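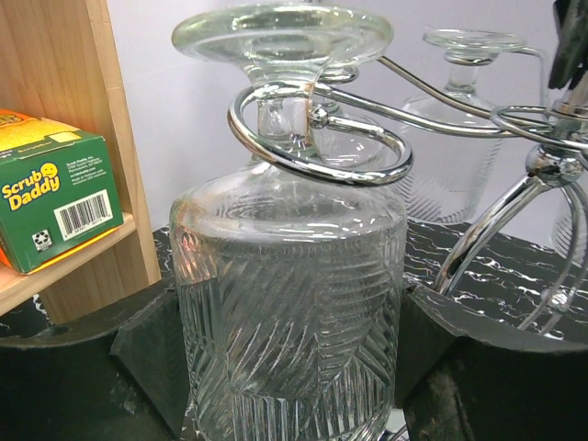
Hetura two-arm glass handling cell
Equipment | Back-of-house | Hetura

The Hetura cell handles clear glassware between the table and a rack or stand. Two arms share one front rail and work towards each other over a fixed top, so a piece can be presented to either side. Typical items are stemmed glasses, goblets and straight tumblers. It is supplied by Murport and set up on site by our own fitters.

Goblets may be hung by the foot on a wire stemware rack. The curved fingers close on the bowl from both sides. Ridged or embossed bowls are taught as separate items, as the grip height differs from that of a plain bowl of the same size. 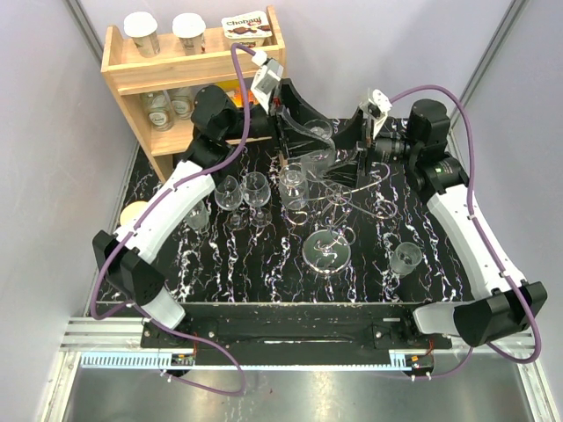 Stemware and tumblers can be mixed on the table. The operator sets the item list at the start of the shift and clears any stop from the panel. Glass that the cell rejects is left where it stands and dealt with by hand.

Finger wear should be checked every 4,000 cycles. Scuffing on the outer faces is normal -- replace the pair if the inner faces are marked. Cable clips on both arms are checked at the same time.
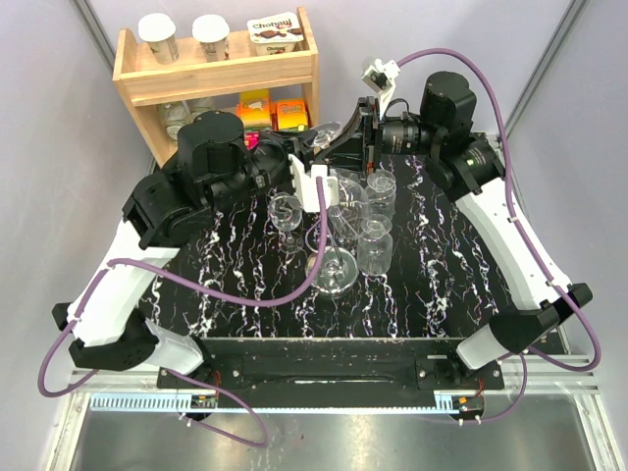 Staffing and duties

At the Preson site the cell went into use in June. Glass handling there had been a standing job for two people on each late shift. One now looks after the cell and the other has moved to table set-up. Hours were not cut, though the late shift starts 46 minutes later than before.

Daryna Symonenko, shift lead: "Less lifting, more checking. You have to learn what a bad grip looks like before it drops anything. The first weeks were slower than doing it ourselves."

Operator training takes 2 days and covers teaching new items, safe entry and finger changes. Uldis Mets runs the course. Staff who do not operate the cell need the 120-minute safety briefing only.

Supplied with: two arms with grippers, front rail, enclosure panels, operator manual
Not supplied: racks, shelving, glassware
Service contact: Ita Mac Carthaigh, Murport
Page updated: Dec 27, 2020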